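Nahtübungen am Gewebepad: Bilder und Notizen aus der Datenaufnahme

November, von Dulce Villalobos

Im Projekt Skarano sammeln wir Beispiele, aus denen ein Modell das Nähen mit zwei Instrumenten lernen soll. Geführt werden die Instrumente von der Konsole aus.
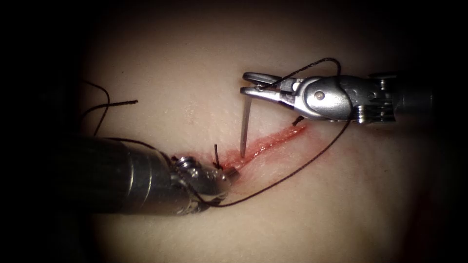 Eine Aufnahme umfasst immer genau einen Stich: Nadel ansetzen, durchziehen, knoten, Faden kürzen. Danach wird gespeichert und neu begonnen. Im November sind 27 Durchgänge zusammengekommen, 19 davon haben wir für das Training freigegeben. Die übrigen liegen in einem eigenen Ordner und werden später als Fehlerbeispiele beschriftet.

Genäht wird auf synthetischen Pads mit einem schmalen roten Schnitt. Der Nadeltreiber arbeitet von rechts, das zweite Instrument kommt von links. Der dunkelbraune Faden hebt sich gut vom hellen Material ab, das erleichtert die Beschriftung. Schwierig bleibt die Zuordnung, wenn er sich um das linke Instrument legt. Solche Stellen markieren wir von Hand.

Tormod Öberg hat die Beschriftung in drei Phasen aufgeteilt: Anstechen, Durchziehen, Knoten. Die Grenze zwischen den ersten beiden war lange umstritten. Wir setzen sie jetzt dort, wo die Nadelspitze auf der anderen Seite des Schnitts wieder austritt. Ältere Aufnahmen werden nach dieser Regel noch einmal durchgesehen.

Nach 10 Durchgängen wechselt die Person an der Konsole. Jeder greift und zieht ein wenig anders, und diese Unterschiede sollen im Datensatz erhalten bleiben. Zu kurze Fadenenden sind kein Grund, eine Aufnahme zu verwerfen. Ein ausgerissener Stich wird als Fehler geführt.

Zuletzt aktualisiert: November, Beschriftungsregeln ergänzt

Kontakt: Dulce Villalobos, Projekt Skarano | © Itgate | Nach oben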